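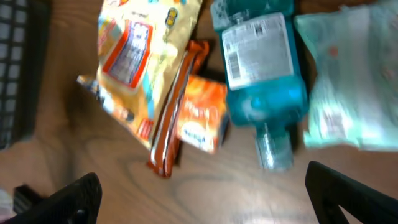
Figure 2. Packaged goods on a wooden tabletop next to a keyboard, seen from above.

4.2 Snacks that share a table with work

The desk turned out to be the richest storage place in the whole study, and we were delighted by how much it had to tell us. When we planned the Skendcombe survey we expected food to live in kitchens, with a few odd items drifting elsewhere. Our participants had other ideas. Of the 918 groupings of packaged food that we coded, a large share sat on a surface whose main use was something else: typing, sewing, paying bills, doing homework. We call these groupings "side stocks," a term we borrow from the Dullen pilot and use a little more loosely than it was used there.

Figure 2 shows the kind of surface we mean. A crinkled, glossy package lies close to the keyboard, with a long, narrow wrapped stick alongside it, and the wood of the table is still open lower down. Groupings like this one were coded as "mixed" when they held more than one form of packaging, and as "adjacent" when a work tool shared the same surface. Both codes were applied by 2 readers working apart, who then met to settle the cases where they differed. Most of those cases came down to one lovely, stubborn question — how far from a keyboard can a snack be and still belong to the desk?

We tried measuring the distance in hand widths and gave it up in February. Reach worked far better. If a seated person could pick up the item without leaving the chair, it counted as adjacent, and agreement between the readers improved at once. The rule also caught things we would have missed, such as the drawer that is always left half open and the windowsill behind the monitor.

The shape of the packaging mattered more than we had guessed. Participants told us that long, thin items were easy to line up or tuck beside something else, while puffed bags took over whatever space they were given and got pushed around during the day. One wrote in her diary that she "moves the big bag every time the mouse runs out of room, maybe 10 times before lunch." We love this entry. It describes tidying as something woven into work, done with the back of one hand and hardly noticed.

Boxes and tins behaved differently again — they stayed put for days and often gathered smaller items on top. We return to them in Section 4.3, where the Sutherland households are compared with the rest.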